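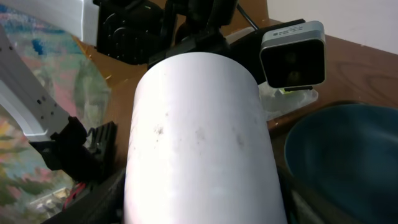
Last updated: April

Maribeth Abella had already put the kettle on when I got to her kitchen in Trilludport, and it was a good while before we talked about bread at all. First there was the garden, then the neighbor's new fence, then her knee (much better, thank you).

She baked for 39 years at the corner shop on Villanueva Street, and she still gets up at 3 in the morning. "My body never got the news," she told me, laughing. "I lie there and I think, the rye should be going in by now."

The rye came from her first boss, Nanna Thorlacius, who brought the recipe over from Kollholm and wouldn't write it down for anyone. Maribeth learned it by standing next to her for two winters. "She'd slap my hand if I reached for the scale. She wanted me to feel when the dough was ready, and I couldn't feel a thing — I was nineteen, I was half asleep!"

I asked whether she had ever thought about leaving, and she took her time with that one, turning her cup around on the saucer. There was an offer once, from a big hotel in Triltstead, with better pay and a proper vacation. She went to look at the kitchen and came home the same afternoon. "It was beautiful. But I didn't know who was going to eat any of it."

These days the shop belongs to Ronaldo Tagle, who started there sweeping floors at 13. Maribeth stops in most mornings for a loaf and, she admits, to check on the crust. "He bakes it a little darker than I did," she said. "I told him so. He told me to go sit down."

She sent me home with half a rye wrapped in a dish towel, and I still owe her the towel.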